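Ticket 663: Thread kinks close to the needle while closing an incision
Product: Zititow practice suture, curved needle attached
Lot: 874
Site: Brirkach skills room
Raised by: Sarita Solanki
Handled by: Henrique Veloso, Sachdeva customer support
Status: Open

Sarita Solanki, 09:10
The thread from lot 874 keeps taking sharp bends a short way back from the needle. I don't mean the gentle curl you get from any thread that has been wound on a card. I mean a corner. Once the corner is in, it catches on the way through the tissue and the person stitching ends up tugging at it. We had the previous lot open in the same room in June and saw none of this.
Before anyone asks, yes, the packets were sealed and in date.

Henrique Veloso, 10:25
Hello Sarita, sorry to hear this. Thread can hold the shape of its packet, and most reports of kinking clear up if it is drawn out gently before the first stitch. Could you try that and let us know? I have also attached our handling sheet.

Sarita Solanki, 10:50
We have your handling sheet. It is on the wall. It says to draw the thread out gently, and we draw it out gently. I'm happy to try it again, but I'd like it noted that I don't expect much.

Sarita Solanki, 13:40
Tried it on four lengths. Two behaved, two kinked. If packet memory were the whole story I'd expect the bends to match the folds on the card, and they don't. They sit wherever they like.

Henrique Veloso, 14:05
Thank you for testing. Could you tell me whether the thread is being gripped by the jaws near where it bends? Gripping thread with a needle driver is a common cause.

Sarita Solanki, 14:30
Of course it gets gripped sometimes. You can't tie anything otherwise. The third picture has the bend.

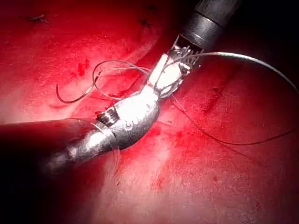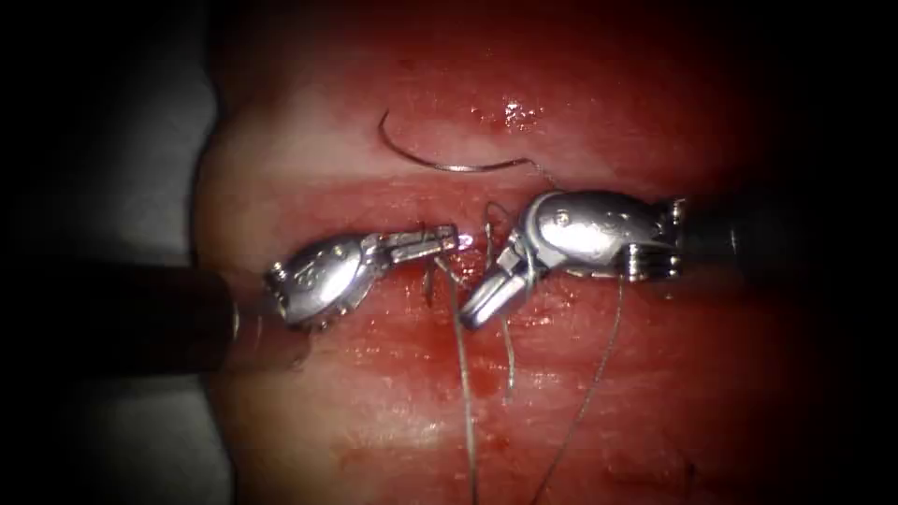
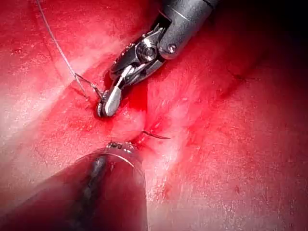 What we see in them

Sarita Solanki, 14:45
Notes from Keerthana Naidu and me, to save some back and forth.
Third picture: look just left of the jaws. The thread comes down from the upper left, looks slightly taut, and then there is a small loop with an angle in it. The curved needle is coming out of the tissue below.
Second picture: the incision runs right across, with the needle above it. The left jaws may have hold of the thread or may just be touching it, and I can't settle that from a still.
First picture: Keerthana would like it on record that the strand goes over the shaft behind the wrist of the left-hand instrument. She thinks this could matter. I'm less sure, but I said I'd pass it on.

Henrique Veloso, 15:20
Very helpful, thank you. My colleague Shivam Tomar has looked and agrees with Keerthana. Thread lying over a shaft can twist as the tool turns, and a twisted thread will throw a loop when it is pulled. He suggests:
1. Clear the thread from both shafts before each pass.
2. Pull the slack through in one direction, along the line of the needle's exit.
3. Grip only the part of the thread that will be trimmed away.
He would put this down to technique for the moment.

Sarita Solanki, 15:40
I wondered when we'd get to technique. The same people used the old lot with, presumably, the same bad habits. Point three is also no use in the middle of a running stitch, where very little gets trimmed away. We'll do one and two.

Test after the advice

Keerthana Naidu, 11:15
Did a full closure with lot 874, thread kept off both shafts the whole way. One kink, late on. Then the same with a leftover length of the old lot, no kinks. So keeping it clear does seem to help — fewer catches than before — but the old thread still came out ahead. One closure each, so take it for what it is.

Sarita Solanki, 11:30
I'll admit the shaft business made more difference than I expected. I still don't accept that it explains a bend in a thread that was clear of everything. Please could someone check the lot?

Henrique Veloso, 12:10
I have asked Kamlesh Mishra in the stores to pull unopened packets from 874 and compare them with the lot before. I will also send you a box from a later lot at no charge. Please keep any kinked lengths, labelled, and don't straighten them.

Sarita Solanki, 12:20
Two are in a bag already. Leave this open until Kamlesh has reported, please. The last ticket I raised was closed overnight as "resolved by user".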